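Section 4: Booking and Running a Campus Screening

For department staff and student groups using the Ondulmont events calendar. Last edit 23 August 2024, O. Levchenko. Replaces the July version, bin your old printouts.

Before you start

You need: a staff login, a budget code, written permission from the film's distributor. A link to a trailer is not permission. Neither is owning the disc.

4.1 Make the event

1. Log in to Ondulmont. Click New Event, then Screening. Not Lecture, the Lecture form has no rights box and you'll end up starting over.
2. Type the title exactly as the distributor spells it. Subtitle too.
3. Pick a room. Erna Hall or the Sasaki Room. Erna has the big projector, Sasaki seats 72 and no more, fire rules.
4. Set the start time. Doors are set automatically.
5. Add your speaker under Guests. Name, title, home institution. Check the spelling with the speaker, not with the poster.
6. Save as Draft. Do NOT hit Publish yet.

Note: Drafts are wiped after 13 days with no edits. Opening the draft doesn't count as an edit. Change something, anything, and save.

4.2 Upload the rights letter

1. Open your draft, go to the Rights tab.
2. Attach the letter as a PDF. Scans OK if the signature is readable.
3. Enter the licence type: single showing, or series.
4. Tick "Free to the public" only if the letter says so in those words. Some letters cover students and faculty and that's it.
5. Click Send for Review. Status goes to yellow. Green means approved, red means read the comment and fix it.

Caution: don't advertise anything while the status is yellow. No flyers, no mailing list, no "save the date". We've had to pull a premiere over this and the distributor was not happy.
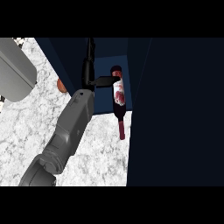

4.3 Reception (optional)

1. Under Extras, choose Reception. The lobby is added to your booking by itself.
2. Enter the guest count. Over the room limit and the form wont save.
3. For alcohol, fill in the permit request on the same page. Separate approval, separate email. Goes to the permit office, not to us.
4. Enter the catering cost. Anything over $500 needs your chair's sign-off before you order.

Note: no food or drink inside Erna Hall. Lobby only. Water for the speaker is fine.

4.4 Publish and announce

1. Status green? Click Publish. The event shows up on the public calendar after the next refresh, usually around 2 hours.
2. Go to the Announce tab. Nallow pulls in the title, room and speaker for you. Read it before sending. It likes to drop accents from names.
3. Add one line on who the speaker is and one on what the film is about. Short. The newsletter cuts long ones.
4. Choose your lists. Faculty list and Student list are seperate, tick both if you want both.
5. Send.

4.5 On the day

1. Collect the room key from the front desk. Bring ID.
2. Run the first few minutes of the film with sound, from the machine you'll really be using. Check captions.
3. Test both mics. One for the speaker, one for audience questions.
4. House lights are on the wall panel by the left door. Preset A for the introduction, Preset B for the film. Back to A for the discussion.
5. Once the room's clear, shut down the projector from the panel. Never at the plug.

Caution: if the projector shows a red light, leave it alone and call the AV desk. Number is taped to the panel.

Changing the time or canceling: see Section 5. Questions on rights letters go to Oksana Levchenko, use the Help button inside the draft so the event number comes along with it.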